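Open day at Drismont, or how I lost an entire afternoon to a table

I finally made it out to the Drismont open day in August, and I've been boring everyone at home with it ever since, so now it's your turn.

Some background for anyone who doesn't follow this stuff. Durkau makes the control software, Hakala is the simulator it gets practiced in, and the open day is when they let the public in to poke at both. I drove up early, got a sticker with my name spelled wrong, and was in the demo hall by 10 a.m. with a paper cup of very strong coffee.

I had expected to head straight for the hardware. There was a line for that though, so I wandered over to the Hakala screens to kill ten minutes and stayed almost three hours!

The task on show was tabletop handling. Two arms, a long table in a plain gray room, a few things lying on it, and the software has to work out how to deal with them. It sounds like nothing. But then you watch a gripper hold something over the wood, right near a little statuette, and you catch yourself leaning sideways as if that would help (I wasn't the only one leaning). The engineer at the desk told us they had run 3,000 attempts on the current setup and that 2,419 had come out clean. The version before that managed 1,788. She was happy to talk about the failures too, and those were my favorite part. A lot of them come from the arm doing everything right and then letting go a moment too soon.

They also let visitors drive. You get two hand controllers and a few minutes, and I was terrible at it. My left hand was fine, my right hand kept drifting off toward the back wall. A kid who looked maybe nine went after me and was better in every way - no hesitation at all, just reached in and did it.

What I liked most was how open everybody was. I asked what happens when you move from the simulator to a real table and got a long, slightly gloomy answer about friction that I enjoyed very much. I took notes on the back of the parking ticket.

I did get to the hardware in the end, with 50 people ahead of me, and I'll get to that in a second. First, the view I spent most of my day with:
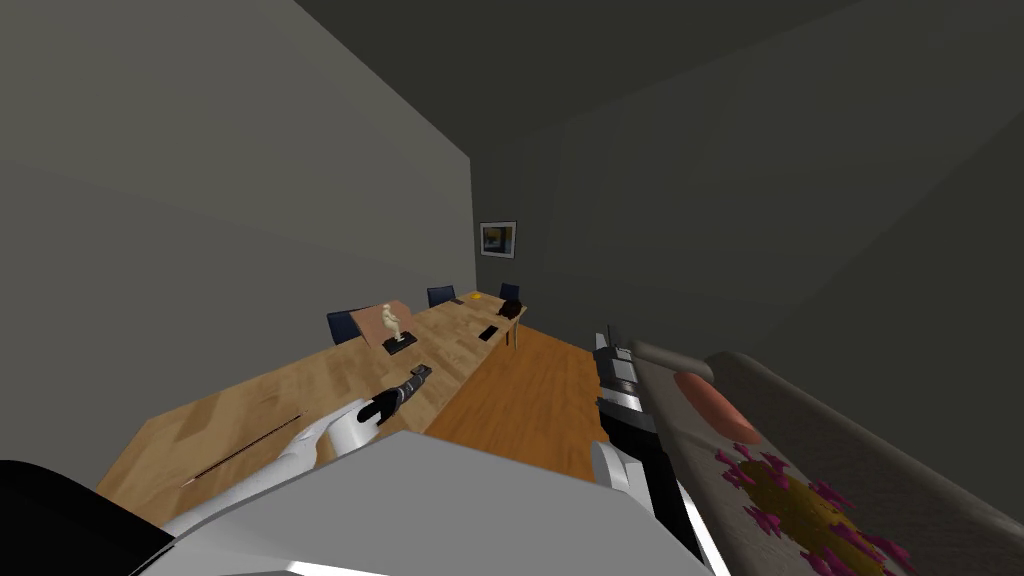 The Trorkico hall

Trorkico had the room next door, and it was loud. They were sorting bottle caps by color at a speed that made the front row step back, then laugh, then step forward again. I stayed for two rounds and went home with a blue cap in my pocket.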